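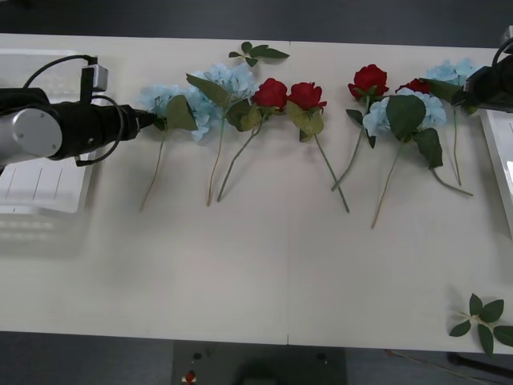 Zewditu Kahsay thinks the stems should be sorted by head weight before anyone decides on vase height, and that last month's centerpieces leaned because they were built in the order the stems came out of the box. I agree with the second part. The first part is what this entry is for.

March, 9:40 a.m.
Hui-mei Kao, display workshop notebook

Stock on the white table: artificial hydrangeas, pale blue, and artificial roses, red. Four of each. They are laid in one row, heads to the top edge, stems down toward the middle, so that head size and stem line can be compared without picking anything up. Loose row, no fixed spacing.

Job is the Trendisside reception piece, order 733. Client wants blue and red only, no filler, no ribbon. Two vases, both Hesto, straight-sided. Finished height from table to top of bloom is 60 cm, which came from the client and is not open to discussion.

Notes on the hydrangeas. The heads are clusters of small petals on a thin stem, so most of the weight is at the top. Leaves should be kept. They hide the joint under the head and help stop it from rotating against its neighbor. The blooms do not all present at the same size. The second one from the left is fuller than the one at the left end, with two long pointed leaves spread out beneath it. That one goes at the front of vase A. The left-end one has a broad leaf at the side of the head and can go behind it, leaf turned outward.

Notes on the roses. Compact head, easier to place. On the last job I put them in first and ended up pulling them all out again when the hydrangeas went in. This time hydrangeas first, roses into the gaps. Where a rose lies tight against a hydrangea, as the first one does in the current row, the red reads darker and the blue looks nearly gray from across the room. Zewditu likes this. I would leave a finger's width between them - to be settled once the first vase is up.

Stem line. I was going to straighten everything before starting. Decided against it. A stem that already runs at an angle can be used on the side it leans toward, and bending the wire twice in the same place weakens it. Only correct a stem if the head ends up facing the wall.

Weighting the vases. The Jugah gravel from the winter job is too coarse and scratches the inside of the glass. Using the Steltberg sand instead, in a liner, filled to a third. Push the stem to the bottom of the sand, then back off slightly to set the height. Do not cut anything until all the stems for that vase are standing. Cut from the bottom, in small amounts.

Proposed split: 2 hydrangeas and 2 roses per vase. Zewditu would put three hydrangeas in A and one in B, for contrast. I think B would look unfinished from the door. We will mock up hers first, as it takes longer to undo, and compare from the entrance at standing height.

Open items
- Second liner, same diameter as the first
- Side cutters are dull, use the long-handled pair
- Ask client if the vases sit against the wall or free-standing. If free-standing, the back of each hydrangea needs a leaf - check stock
- Dust heads with the soft brush after placing, not before

2 comments | 2 shares

Recent entries
Liners for straight-sided vases
Steltberg sand: fill levels
Storing long stems flat
Winter job, what went back in the box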